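ok thread on the Norðdahl talk at Hulora last night, typing on the bus so forgive everything

Subject was "Who made it?" - meaning when a potter or weaver signs a piece and three other people had their hands on it, whose piece is it. Old argument. Glass people have been having it forever

Norðdahl's case: the signature is a trade mark more than a confession. Studio name goes on the base, buyers know it's a studio, fine. The trouble starts when the label says "handmade by" and then one name

Room split right down the middle on that. I was on the fence and am still on the fence, getting splinters

Best bit was the slides of the Arnico tea bowls. Edition of 300, one name on the certificate, 4 throwers. You could see it in the feet once she pointed it out. One of them trims really steep, one leaves a fat little ridge. Same glaze on all of them so your eye slides right past

Someone asked does it matter if the bowl is good. She said it matters to the thrower

Then Riaan Van Wyk got up from the back row. He threw for Arnico for two winters before he had his own kiln. Said he never minded about the name, he minded about the price. Paid by the board, bowls selling for 700 each in the gallery downstairs

He also said he learned more in those two winters than in all of school and would do it again. So. Not a simple story

Forgot to say, talk was supposed to be 45 mins and ran nearly two hours, and they shut the coffee off before the questions which is a crime

My own view, for what it's worth (I make baskets, no one is forging my baskets): credit the hands. Put it in the booklet. Film does it. Records do it. The drummer gets a line and no one thinks less of the singer

Reply I got to that at the break: "but the drummer is playing something different, a thrower is copying a shape." OK but have you ever tried to throw the same shape all day?? Copying a shape is the job. It's a very hard job

And "it's the idea that counts" only ever seems to get said by the person who had the idea

Counter argument, to be fair, from a weaver two seats over who I did not get the name of. If you list every hand you have to list whoever spun the yarn, whoever dyed it, whoever built the loom. Where do you stop. She stops at the person who decides when it's finished

I like that. Who decides when it's finished. Been chewing on it all morning

Doesn't really fix the tea bowls though - the throwers decided when each bowl came off the wheel, Arnico decided which ones got smashed. Two finishes

Norðdahl said the first firing lost so many they threw 1000 to get the 300. Think about that when you look at the one name on the card

Somebody asked about the Tanov rugs and she wouldn't touch it, said she's still writing that chapter. Book is out in May I think? Will check and post when I know. Don't quote me on May

If you want to read somthing in the meantime go look at old pattern books from any factory pottery. The painters had little marks, a dot, a tick, two strokes. Not for the buyer, it was so the office knew who to pay. And now collectors hunt for exactly those marks. Kind of love that

A few of you asked will the talk go online. Hulora were recording the sound, no idea about the slides, and the slides are most of it. Ask them not me

Also to the guy who said baskets "don't really have this problem" - come see me at the next market, bring a chair, it will take a while

my stop, more later if I remember what the weaver said about looms 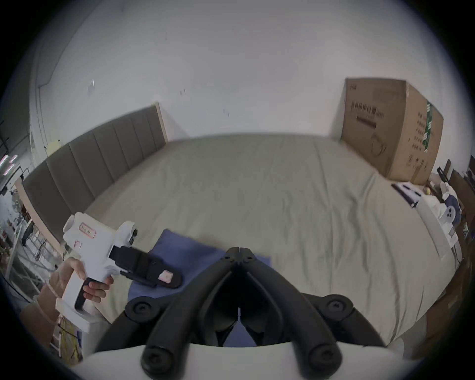 grey sheet on the bed, box in the corner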